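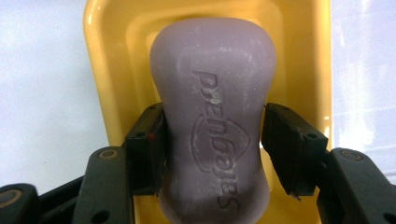

Lavender bar, chalky at the top and down the right side. Yellow tray behind.

May 15, 2026, soap bench, Clillbridge

Okay, the powder question again. Myung-ja asked me at lunch if the white stuff on the purple bars is ash or just dust off the shelf, and I said ash with a lot of confidence and then spent the afternoon not being so sure. Writing down what I know so we don't have the same conversation in October when the holiday bars come out of the cabinet.

The bar in the photo is one of the old waisted ones, fat at both ends with the shield pressed into the face. I love this shape and I will fight for it! It is a pain to wrap (Brayan hates it, the paper bunches at the waist) but it sits so well in a wet hand. The color has gone dustier than I wanted. I was after lilac and I'd call it mauve now, matte all over, with whitish streaks and specks, mostly up by the dome. There are flecks sitting down in the letters too, more toward one end of the word. That's the part that bugs me. Ash on a flat face I can live with, ash in the lettering makes the stamp look dirty.

What I tried today:

Dry cloth first, on a bar from the same shelf. Took some of it off the high spots and did nothing for the letters. Maybe pushed more in, hard to tell.

Soft toothbrush, dry. Better. Gets into the strokes, but you have to go along the word and not across it or the edges of the letters start to round over. I wrecked one S that way. Sorry, S.

Steam, with the little garment steamer Gladys left here. Held the bar over it for 7 seconds, let it sit on the rack, then wiped. The face came up a deeper purple and the powder was gone, at least while it was fresh. I want to look again after it has been out overnight before I get excited. Didn't love what it did to the feel, a bit tacky, and I left a thumbprint in the back.

Rinse under the tap and air dry: did 3 bars. Don't have a result yet, they're on the rack by the window with a scrap of masking tape that says RINSED. Please don't wrap them.

So is it ash? I still think mostly yes. It brushes off chalky and it doesn't smell of anything. But that shelf is right under the vent, and the bars in the closed drawer look cleaner to me. Could be both. Ulises says he covered the Delaunay batch with film for the first day and got nothing on the face at all, so that's an easy one to copy. I'd also like to pour a touch warmer next time, I keep getting impatient with this recipe and it was already pretty thick when it went in the molds.

Stamp note while I'm here. The shield outline came through nicely, rounded point and everything. The word running through it is legible but the strokes are narrow and they hold onto every crumb. If we get a new plate cut I'd ask for wider, shallower letters and keep the shield exactly as it is. Maritza has the quote from Lirkix somewhere, it was 161 for the plate, no idea if that included shipping.

Also the yellow tray stays on this bench please. I know it's a nice tray. Purple shows up beautifully against it and I can spot a bad streak from across the room, which I can't do with bars laid out on white paper.

For tomorrow: look at the steamed bar and the rinsed ones side by side with one I haven't touched. Move the open shelf stock into the drawer whatever the answer is. Ask Brayan if the paper bands would cover the waist without the bunching. Order more film, we're down to the end of the roll and the cutter has gone missing again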